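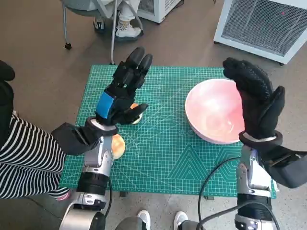
Popliteal vein compression after knee bracing: a bench study

Mei Dvorak and Esperanza Marchetti
Final report, submitted 30/05/2025

1. Background

The popliteal vein runs behind the knee and carries most of the blood returning from the lower leg. A rigid brace worn for a ligament injury can press on the vein, particularly when the wearer sits with the knee bent. Slow flow in a deep vein is one of the recognised conditions under which a clot may form. We wanted to know how much pressure a brace strap puts on the back of the knee, and whether strap position matters more than strap tension.

2. Method

A silicone leg model was fitted with a thin-walled tube in place of the vein. Water mixed with glycerol was pumped through the tube at a constant rate from a Clerach pump. Two braces were tested, the Trosell and the Bramel. Each was fitted with the lower strap either 40 or 50 mm below the knee crease, and the strap was tightened to one of three marked settings. Pressure under the strap was read from a flat sensor taped to the silicone.

The knee was held straight for the first set of readings and bent to a right angle for the second. In total 438 readings were kept. Readings taken while the pump was settling were discarded.

3. Results

Bending the knee raised the pressure under the strap in every combination tested. Moving the strap to the lower position reduced it again, and the reduction was larger than that gained by loosening the strap one setting. The Trosell gave higher values than the Bramel at the tightest setting - the two could not be told apart at the other settings.

Flow through the tube fell only when the knee was bent and the strap was in the upper position.

4. Limitations

The silicone is stiffer than muscle and does not swell. A real calf also pumps blood when the ankle moves, and the model has no such action. The sensor drifted between November and the final session, so the early readings were corrected against a reference weight. Nothing in this report should be used to decide how a patient's brace is fitted.

5. Further work

A softer calf section has been cast but not tested. The sensor should be recalibrated before it is used with it.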